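Dirnwood Robotics Club
Progress report to the Fonseca Fund, second payment period
6 July 2021

The grant pays for parts, room time and one paid instructor for the student arm project. The first payment came in December and we have spent $2460 of it so far. Most of that went to motors, wiring and two replacement controller boards from Veritz. One board arrived dead and was exchanged at no cost.

The students are working on basket sorting. They drive the arms by hand, save each run, and use the saved runs to train the software. The target in our application was 1000 saved runs by the end of the school year. We have 735. We lost most of April to the controller problem, and the remaining runs are planned for the summer session.

Work is now on two arms at one white plastic basket. The arms have to share a small space, and the students have written their own rules for which arm moves first. 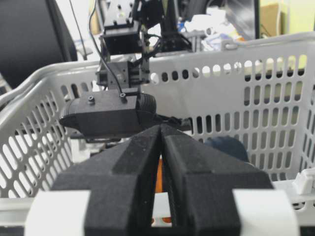
Madalena Salgado asked at the last review whether the students were learning to program or only learning to drive. It was a fair question. At that time only two of them had touched the code. Since then every student has taken a turn at the training scripts, and the turn order is written on the board so it does not slip.

Seven students are enrolled. One left in spring and one joined. We plan to enter the Nasumby student meet with the sorting task, provided the software can run a full basket without a driver. It cannot do that yet. It handles single objects well and has trouble when two are touching.

Requests for the next period: permission to move $300 from travel to spare fingers and cable, and a two-week extension on the run target.

Contact: Dirnwood Robotics Club office | © 2021 Dirnwood Robotics Club | Back to top

Related items
First period report to the Fonseca Fund
Nasumby student meet: entry rules
Summer session sign-up
Parts list and spending to date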